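Tips from the workroom: living with a hand-held gripper kit

So many of you asked about the Priveck kit after my October post that I'm giving it a page of its own! Quick refresher: it's a hand-held gripper plus a head camera on a strap, you do ordinary chores with it, and the recordings go toward teaching a robot arm the same chores. I paid 989 for the full set (the gripper alone is 600, and I do think you'll want the strap). I've had it long enough now to have opinions, so here they are.

Wipe the fingers before you start. The soft black ones have ribs on the inside and crumbs love ribs. I use a dry toothbrush, then a barely damp cloth. No dish soap, it leaves them slick for the rest of the afternoon and you'll drop every mug you own.

Keep the marker card flat. Mine started lifting at one corner and I pressed it down with my thumb for weeks like a fool. Doaa Helmy wrote in to suggest a bit of double-sided tape, and that fixed it in a minute.

Look down at the work before you press record, and set the strap while you're looking down. If you set it standing up straight, the camera ends up pointing at the far wall the moment you start folding anything (ask me how I know).

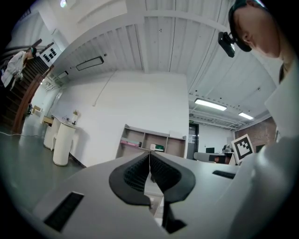 Head down, camera on the forehead, soft fingers spread in a V. Check your strap in this position.

Go short. I do sets of 16 folds with a stretch in between, and my wrist is much happier than when I tried 24 in one go. Dardo Fuentealba swears by resting his elbow on the counter, which I can't get used to, but he's taller than me.

Is it worth the money? For me, yes, with two grumbles. The grip is chunky if you have small hands, and the instruction booklet is thin on cleaning. Agustina Cabral has the Neltley one and likes the lighter handle, though she says the fingers wear faster. I'm borrowing hers next and will add my notes at the bottom of this page.

Store it on a shelf with nothing leaning on the fingers. Mine lives next to the dish towels.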